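4. Setting up the operator station

Read section 3 first. If you skipped it because it was only about labelling cables, go back and label your cables.

The operator station is the laptop, the mouse and whatever power you can find for both. It drives Fekwood, our competition robot, and in an emergency it will also drive Palacios, last year's robot, which still works if you don't ask it to turn left. Everything below assumes Fekwood. Differences for Palacios are in the appendix Farah keeps promising to write.

Allow 30 minutes the first time. After that it takes 5, or all evening, depending on whether somebody has updated the laptop.

4.1 What you need

The club laptop with Sesska (our control program) already installed.
A wired mouse. See 4.3 before you get attached to one.
The laptop charger. The battery lasts for one practice match and part of an argument.
The radio dongle, which lives in the tin with the spare fuses.
The printed field map for the current season.

CAUTION: Do not switch Fekwood on until you reach step 9. Sesska remembers the last command it sent, and the last command it sent may have been "forwards".

4.2 Where to sit

Use a table with a mains socket you can reach without stretching a cable across a walkway. Meeting rooms are good for this when we can get one. Plug chargers in on the side away from the driver's mouse arm. Phones may share the power strip once the laptop is charging, and they are the first thing to come off it if anybody needs the space.

Sit facing the practice area. People have tried driving over their shoulder, and the skirting board in the corridor has the evidence.

4.3 Choosing a mouse

We drive with a mouse because Sesska was written by someone who liked mice. Game controllers are supported in the sense that they can be plugged in. Until the mapping is finished, leave them alone during practice.

Check these before connecting anything:

1. Look at the plug. The club laptop takes USB-A on the left side and USB-C on the right. We own mice with both kinds, and from the top they look much alike. Follow the cable to its end before you blame the laptop.

2. Look for side buttons. Sesska uses the rear side button as the dead-man switch: hold it and the robot may move, let go and the robot stops. A mouse with no side buttons is fine for editing routes and no use at all for driving.

3. Press every button a few times with the mouse unplugged. You are feeling for one that sticks. A sticky left button is a nuisance. A sticky dead-man switch is how we lost the first arm.

4. Undo the cable. Leave enough slack for your hand to cross the whole mat, and tie up the rest.

NOTE: No wireless mice. We had one. Its battery went flat in the middle of a qualifying round in October, and Fekwood sat on the ramp looking thoughtful until time ran out.

4.4 Connecting

5. Start the laptop and log in as "driver". The password is on the card inside the lid. Please stop changing it to something funny.

6. Plug in the mouse, then the radio dongle, in that order. Sesska gives the first device it finds the driving job, and it has been known to wait patiently for a radio dongle to be clicked.

7. Open Sesska. If it offers to restore your last session, choose No. If it asks twice, choose No twice.

8. Go to Devices and move the mouse. The dot on the test screen should follow it. Hold the rear side button and the border of the test screen should turn green. Let go and it should turn grey straight away. If there is any delay, stop and go to 4.6.

9. Put Fekwood on the blocks with its wheels off the floor, and call out "power" before you switch on. Wait for the two beeps. One beep means the radio has not been found. Three beeps means Teguh has been changing the beeps again.

10. In Sesska, press Link. The robot number is 357. Do not link to anything else in the list, however tempting, as it belongs to another team.

4.5 First movement

11. Hold the side button and push the mouse gently away from you. All the wheels should turn the same way. If one is going backwards, its motor lead is in the wrong way round, and we refer you to section 3.

12. Let go of the side button with the mouse still moving. The wheels must stop. Do this again with each person who is going to drive.

13. Set the speed limit to 20 per cent. Take Fekwood off the blocks. Drive it forwards the length of one floor tile, stop, and bring it back.

14. Leave the speed limit alone until you have done a full lap without touching anything. Tables, bags and Rernik's sponsor banner all count as anything.

CAUTION: The person holding the mouse is the only person who gives it commands. Spectators may suggest things, quietly, from behind the tape.

4.6 When it doesn't work

The dot does not move. Wrong plug or half a plug. Push it in properly, then try the other port. Restart Sesska after any change, as it only looks for new devices when it wakes up.

The dot moves but the border stays grey. You are holding the front side button. Move your thumb back.

The border stays green after you let go. Sticking switch. Unplug the mouse, put red tape on it and use another one. Do not put it back in the box "for spares" without the tape.

The robot moves the opposite way to the mouse. Somebody has ticked Mirror Mode to practise driving from the far end of the field. Untick it, and find out who, purely out of interest.

Everything works and the robot still will not go. Check that it is off the blocks.

4.7 Packing up

Power off the robot first, then close Sesska, then unplug. Coil each mouse cable loosely and leave its label showing. Wrapping it tightly round the mouse breaks the wires just behind the shell, and the replacement comes out of the pizza money.

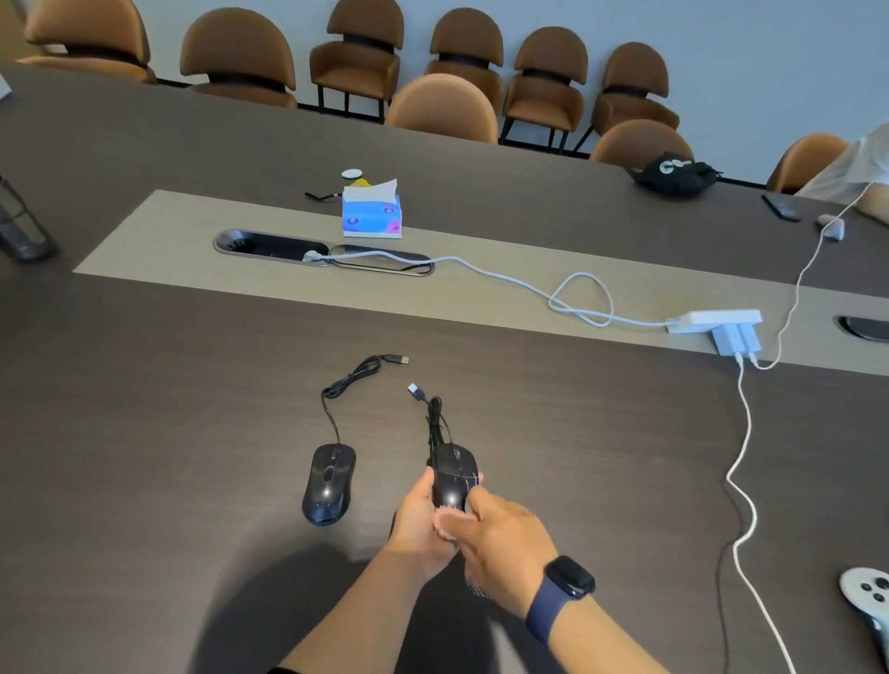

Farah Osman wants it added to 4.3 that left-handed drivers should do the side button test with the hand they mean to drive with, as she passed it with her right, swapped over for the match and spent the first part of it looking for the dead-man switch with her little finger.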